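Hundell Tidy Pair review: two hands, no hurry

Reviewed 29 November 2019

I have wanted a robot to clean up my living room since I was nine. What I've had on loan for the last few weeks is a pair of grippers you hold yourself, plus a set of lessons for a tabletop arm that is supposed to learn the job from you. So the robot that cleans up my living room is, for now, me.

The Hundell Tidy Pair costs $220 without the arm. For that you get two black hand-held grippers, a charging cord, a thin manual and access to the lesson software. The arm is sold separately by Drelov and costs more than my couch. I borrowed one from Said Mahrous, who runs a small packing shop and had been trying to get it to fill sample bags. He did not seem in a rush to have it back.

The grippers first, as they're the good part. The jaws close evenly and the ridged pads hold on to slick things much better than I figured they would. My first try was a box of crayons, then socks, then the TV remote, and I dropped only the remote. Each one weighs about as much as a can of soup, and you will know it by the end of an evening. The handles were drawn up by somebody with long fingers. Mine got there, but my daughter gave up after one sock.

Then I moved on to candy. The lesson plan has a chapter called Small Wrapped Goods, and it is the one everybody with a machine like this gets stuck on. A wrapped candy has no fixed shape. It's shiny, the wrapper sticks out past whatever is inside, and there's always another one lying against it. People who think chores are easy should watch a machine try to decide where a candy ends.
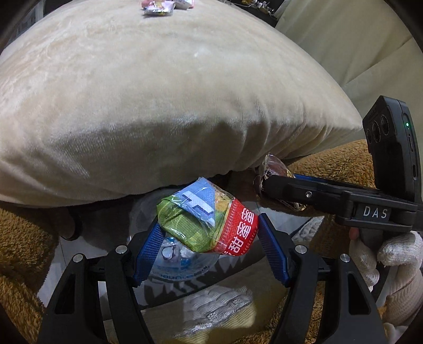 Small Wrapped Goods, done by hand: one packet in the jaws, the clear container just below.

By hand, the chapter goes fine. You pinch, you lift, you let go over the container. I got through all 60 runs the manual asks for in two nights, with a break for dinner and a longer break to complain.

After that the arm gets its turn. Out of 60 tries on a bare table, it put 39 candies where they belonged. It missed the rest in all kinds of ways: closing on air, nudging a packet off the side, and once carrying a single candy to the container with great care and then carrying it back. On a soft cushion it did worse, and I quit keeping score. Cushions give when you press on them, and the arm takes this personally.

It is also slow. The best it managed was 68 seconds for one candy. A toddler could do that job faster, though I admit you'd end up with fewer candies.

Would it do better in a shop than in a house? A bit. Said's table is flat, his lights don't change, and nobody leaves a blanket on it. Marin Stojanovska, who packs for him three days a week, raced the arm on sample bags back in May and won while on the phone. She says she'd be glad to give it the jar lids, which are round, hard and all the same, and I think that's the right size of job for it this year.

Some gripes about the Hundell side. The manual jumps from chapter four to chapter six. The software logs you out if you stop to think. Spare pads come only in packs of eight, and the small screws need a hex key that isn't in the box.

If you want something cheaper, the Rusu single-hand kit does most of the early chapters and has a nicer handle, but you can't do anything that takes two hands, so forget about laundry. The Stalthorpe set is sturdier and I couldn't get its software to open at all.

Buy the Tidy Pair if you already have an arm and a lot of patience, or if you teach a class and want kids to find out how hard picking things up can be. If you just want the candy put away, eat it.

Grippers: 4 out of 5
Software: 2 out of 5
Help around the house: 1 out of 5, and that's with me doing the work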